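Tanham User Forum > Grippers and end effectors > Gripper drops to open after protective stop

mfrimpong
We have a Tanham arm with the Rura two-finger gripper on a beverage handling cell. When the cell goes into a protective stop with a cup in the grip, the fingers drive to full open on reset. The part is released before the operator acknowledges anything. Logged it 2 times in 100 cycles on the current firmware. Wrist camera view with the fingers open:

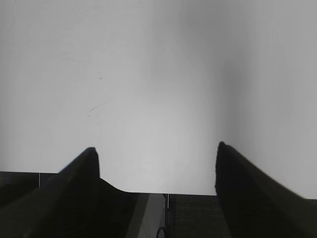 Last edited by mfrimpong on December 6, 2022

Firmware is the current release, controller is an Addo. Grip force is set to 30 percent, position mode. Has anyone seen the open command issued without a request from the program? I can't find one in the trace.

s_arai
Check the tool power configuration first. If the protective stop cuts the tool output, the gripper reboots when power returns, and the reboot runs a homing stroke. Homing goes to open. The trace will show no open command for that, as the stroke is internal to the gripper.

mfrimpong
Tool power is set to "hold on stop". Voltage at the connector stays up on the meter.

s_arai
A meter will miss a short dip. Put a scope on it.

Elibariki M
Disagree with the power theory. We had the same symptom on a Candley controller and the supply was clean. In our case the fieldbus watchdog expired during the stop and the output image went to zero on reconnect. In position mode a zero target means full open. Changing the fault behavior to "hold last value" fixed it.

s_arai
Possible, but then it should happen on every reset and not 2 in 100.

Elibariki M
Not if the watchdog time is close to the reset time. Ours was intermittent for weeks.

shufen_h
Whichever it is, the drop needs to be treated as a hazard in the risk assessment. What is in the cups?

mfrimpong
Paper cup, open top, no lid. Fill level is below the rim but there is still enough to make a mess of the controller if it goes over.

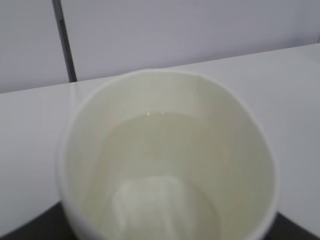
Paper cup on the table, seen from the wrist camera.

shufen_h
Then I would not run liquid until the cause is known. Use dry dummy cups with the same weight. Also move the controller, or put a drip guard over it. A software setting is not a safeguard.

s_arai
Agree on the dummy cups. The drip guard is overkill for a test cell in my opinion.

shufen_h
It's sheet metal and takes an hour. A new Addo takes until January.

mfrimpong
Scope result from my colleague Etornam Akolgo: supply is flat through 30 resets, no dip. Watchdog was at 91 ms. Bus reconnect time varies and is sometimes longer than that. Fault behavior was "clear outputs", which I had assumed applied to the digital outputs only - it covers the whole image, gripper target included.

Changed to "hold last value" and running dummy cups now. No drop so far. I will post the log when the next 100 cycles are done.

Elibariki M
Also have the program read back the finger position after reset and write it as the new target before enabling motion. Hold last value does not help if the controller itself restarts.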